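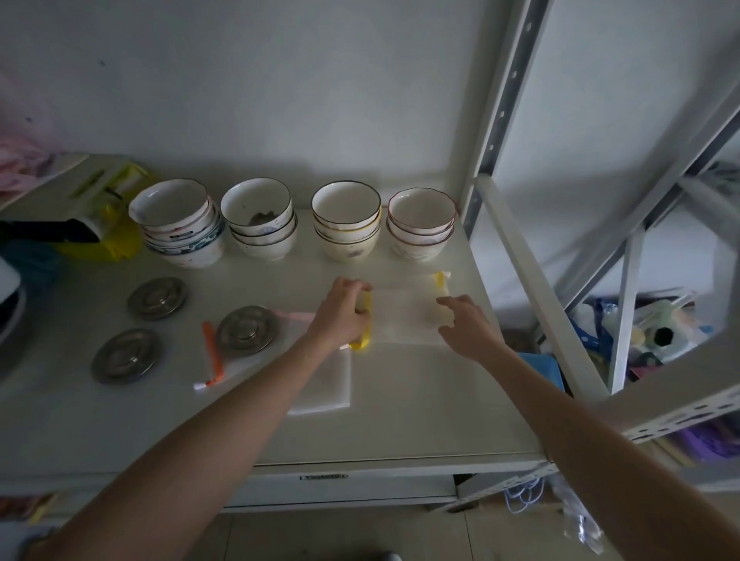

A prateleira de cima

Existe em todas as casas uma prateleira onde vão parar as coisas que não se usam mas que também não se deitam fora. Na minha fica na cozinha, e mudei-me para cá em fevereiro com a firme intenção de não ter nenhuma. Durou duas semanas.

Mudar de casa aos quarenta e tal anos é um exercício de arqueologia com prazo. A empresa de mudanças, a Fluver, mandou-me um inventário para preencher onde cada caixa tinha de ter uma categoria. Havia "cozinha", "quarto", "frágil" e "outros". Acabei com uma cozinha, dois quartos e uma quantidade de outros que o Renato Policarpio, o encarregado, leu em voz alta à porta do prédio com o tom de quem anuncia um falecimento.

Entre os outros vinha a máquina de fazer massa. Custou-me 400 euros numa altura em que eu tinha a certeza de que ia ser uma pessoa que faz massa. Fiz massa uma vez. Comeram-na oito pessoas, todas muito bem-educadas, e na semana seguinte voltei ao esparguete de pacote com um alívio que nunca confessei à máquina.

O que me interessa nestes objetos é que quase todos pertencem a alguém que eu planeava ser. Os patins são de uma mulher com joelhos melhores. O curso de grego em cassetes, herdado de um vizinho a quem chamávamos o Gkikas, é de uma mulher com leitor de cassetes. Deitar fora os patins até se faz bem - o que custa é despedir a patinadora, que nunca chegou a fazer mal a ninguém.

A minha amiga Analyn Dizon resolve isto com método. Tem uma caixa à entrada e, quando a caixa enche, leva-a para a loja solidária sem olhar lá para dentro. Já levou assim as chaves do carro e um recibo de que as Finanças vieram a sentir muita falta. Continua a recomendar o método.

Tentei vender. Pus a máquina de massa num site de usados e recebi dezenas de mensagens, todas a perguntar se ainda estava disponível. Respondia que sim e nunca mais ouvia falar da pessoa. Houve um senhor que ofereceu trinta euros e perguntou se eu a podia levar a Plustham, que fica a cerca de 2000 quilómetros da minha porta. Fui ver ao mapa, o que diz muito sobre o meu estado de espírito naquela tarde.

Depois tentei dar, que é mais difícil do que vender. A minha irmã disse que não tinha espaço. O meu cunhado disse que não tinha espaço antes de eu explicar o que era. A senhora do café Boto aceitou os patins para a neta e devolveu-mos no dia seguinte com um bolo de laranja, de modo que fiquei com os patins e com uma forma para lavar e devolver.

A forma também está na prateleira. Já lá fui três vezes ao café sem me lembrar dela, e começa a haver um certo gelo quando peço a meia de leite.

Entretanto arranjei um banco para chegar lá acima. Não cabe em lado nenhum da cozinha e anda há dias pelo corredor, onde bato nele todas as noites a caminho da casa de banho. Se alguém precisar de um banco, está disponível. De Plustham escusam de escrever.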